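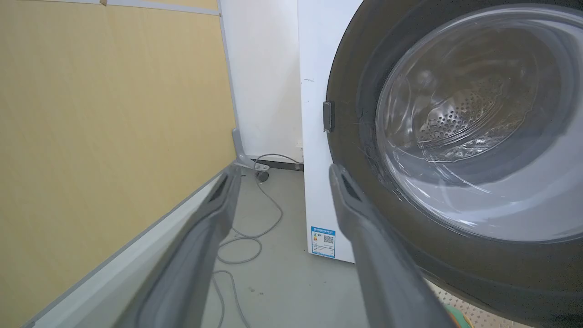

Botham wants to rent you a laundry arm by the month. The kit is called Prulen, it goes to small launderettes and care homes, and the firm's support lead gave us half an hour between two callouts. Didn't sit down once.

First question, the door. Why is everyone so stuck on the door? "Because it's round and shiny and every make puts the catch somewhere else," she said. "People think folding is the hard bit. We spent from January on doors." Glass is the worst of it, apparently. Reflections. The wrist camera sees a bright streak and takes it for an edge.

So how long to set one up? "A new machine takes 14 practice runs, with one of us stood there. After that you leave it be." And if you swap the washer? Start again. She was quite blunt about that.

We use cookies to remember your settings. Accept all | Manage choices

Price then. The starter plan is 70 pounds a week, 11 weeks minimum, fingers included. Spare fingers cost extra and she wouldnt say how much. "They wear at the tips. Depends what you grab."

Kirier does a cheaper kit with suction cups, and I asked wether that bothered her. Long pause. "It's fine on flat things. Try it on a wet towel."

What can't Prulen do? Duvets. Anything with a drawstring. Pockets, it doesn't check pockets, you still need a person for that. Noise is alright she says, quieter than the spin.

Nine sites are on trial, the biggest being the Fagundes launderette, which has asked for a second arm. Orders are open now, delivery "when we've got the fingers in".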